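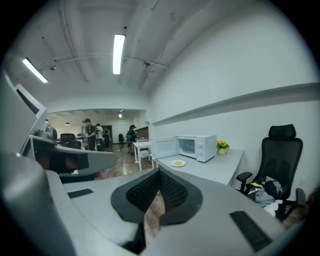 We use cookies to remember your login and to measure traffic. By continuing to browse you accept our cookie policy. Manage settings | OK

Microwave in the office, on a regular desk: is this a thing people do now?

patness_row
Our landlord at Skukulgate redid the second floor and the "kitchenette" in the new lease is a microwave on a desk. Gray desk, pushed up against a white wall, under a long ledge. I asked where the counter was and got told the desk is the counter. They want 71 a month extra for "food prep amenities." Am I wrong to think this is a joke?

sarura2
Depends what else is in there. Sink? Fridge?

patness_row
Not in the lease. The lease says "microwave oven and surface."

oldtoaster
I don't see the problem. Ours has been on a desk for years. A microwave doesn't care what it's standing on as long as it's level and can hold the weight.

gristle
It cares about air. Read the manual. Most of them want clearance above and behind, and you said there's a ledge over it. How far up is the ledge?

patness_row
Higher than the microwave, that's all I can tell you. I haven't measured it.

gristle
Then measure it before you argue with anybody. And find out which side the door swings to. If it opens left and somebody shoves the desk into a corner on the left, you'll be reaching around the door with hot soup.

patness_row
Opens left, yes. White one, two round knobs.

oldtoaster
Knobs are good! The knob ones outlive everything. My last one with buttons died because the "3" stopped working and then the "start."

sarura2
People always say that about knobs and I have never seen any proof. My knob microwave at the Barbieri building had a timer that ran however it felt like running. Two minutes was anything from one to four.

oldtoaster
So you had a bad one.

sarura2
Or you had a good one. That's my point.

lunchbin
Can we talk about the wood floor? I clean offices and I would much rather have vinyl under a microwave. Soup goes between the boards and you smell it in April when the heat's off and the windows are still shut.

patness_row
Floor is wood all through there, yeah. They were very proud of the floor on the tour. Less proud of the ceiling. Small cracks and gray smudges up in the plaster, mostly over on the microwave side where it meets the wall.

gristle
Ask about that one in writing. Could be old paint, could be a leak. There's no way to tell by looking up at it.

lunchbin
Steam?

gristle
From a microwave? No. You'd have to run it all day.

lunchbin
You haven't met my clients.

oldtoaster
Plaster cracks. Buildings move. I wouldn't hold up a lease over it.

patness_row
I'm not holding up the lease over the ceiling, I'm holding it up over 71 a month. You can buy a plain microwave for under 100. They'd have their money back before we'd figured out the timer.

sarura2
Tell them you'll bring your own and take the line out.

patness_row
Tried. They said outside appliances need an inspection, and the inspection is 200.

gristle
Of course it is. Who does the inspection?

patness_row
They do.

oldtoaster
OK, that part I'm with you on.

lunchbin
Leave the door open when you finish, by the way. Half an hour or so, lets the smell out.

gristle
Disagree. Somebody walks into it. Wipe it and shut it.

lunchbin
Wiping doesn't get rid of fish.

patness_row
Going back over there with a tape measure and a list. Will post what they say about the fee.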